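19/11/2025

Went to the bank meeting in Jistunham after all, and came home with a brochure. 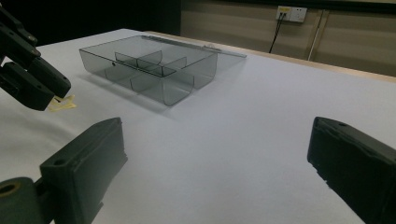
The new savings product is called Tarex, and the bank wants us to believe it is a green deposit. You put your money in for a fixed term, the bank promises to lend it on to "projects with environmental value," and you get a rate a little under what the plain old term deposit pays two shelves over. I asked what counts as environmental value and was told there is a framework. I asked to see the framework and was told it is being updated. If I could have one wish for that bank it would be books like a clear plastic tray, the smoky gray kind with thin walls, where the tint doesn't stop you seeing in from any side. What I got was twelve pages with a leaf on the cover.

I should put down the numbers while I remember them. The minimum is 3,895, an odd figure that the woman at the desk could not explain. The bank says it has already made 604 loans under the scheme since July. Sounds good until you read the small type on page nine, where it says that loans made before the scheme opened can be "reassigned" to it. So how many of the 604 are new? She didn't know. The man beside her didn't know either, but he said it with more confidence.

This is what bothers me. If a bank lent a farm money for a well three years ago, and this summer it moves that loan from one column to another and calls it green, then nothing has changed on the ground. The well is the same well. The only new thing is my deposit, at a lower rate, and the difference goes somewhere. I asked where. "Program costs." I wrote that down on the back of the brochure and underlined it twice.

Somebody near the front asked about deposit insurance and whether Tarex is covered the same as a regular account. Yes, up to the same limit, they said, and I have no reason to doubt it. I'll give them that one. The rest of the question period was mostly people wanting to know about mortgage rates, and one long complaint about the branch hours, with which I agree.

They had one success story, a company called Vurnuser that puts heat pumps into old apartment buildings. Nice slides. Borrowed from the bank, fitted out 66 units, residents happy. I would like to have heard it from the residents. I would also like to know if Vurnuser could have borrowed the same money at the same price without any leaf on the paperwork. When I asked, the answer was that the bank "looks at each borrower as a whole." I believe them. I expect they look at the collateral as a whole too.

There was talk of an outside review. It is going to be done by Yusuf, which I first took for a person and then found out is a consulting firm. The bank picks the firm and pays the firm, and the firm sees a sample of the loans chosen together with the bank. Last year's trial review found 92 percent of the sample "aligned." Aligned with what, I suppose, is in the framework. I looked for what happened to the other 8 percent and found no mention. Were they taken out? Given a stern letter?

I don't want to be the crank at the back. I do think banks should lend to useful things, and some of what was on those slides is useful – insulation, a bus depot, drainage out past the rail yard. The drainage especially. That road has flooded for as long as I have lived here. If they had stood up and said we will pay you a bit less and here are ten loans we could not have made without you, with the amounts, I would have signed before the coffee ran out. I'd have taken five loans. The trouble is being asked to take a pay cut for a story.

Did the arithmetic at the kitchen table tonight. On the minimum deposit the difference over the term is small enough that I could give the same sum straight to the tree fund and get a receipt. That may be what I do. Then again, my term deposit comes due soon and the money has to go somewhere, and the somewhere will probably be the same bank, lending to the same people. Not sure what my stand on principle amounts to, put that way.

Sent them an email anyway. Three questions: how many of the loans are new, what the program costs are, and when the updated framework will be posted. Got an automatic reply thanking me for my interest in Tarex, with the leaf.

Need to call the branch before noon tomorrow about the renewal form, and buy stamps.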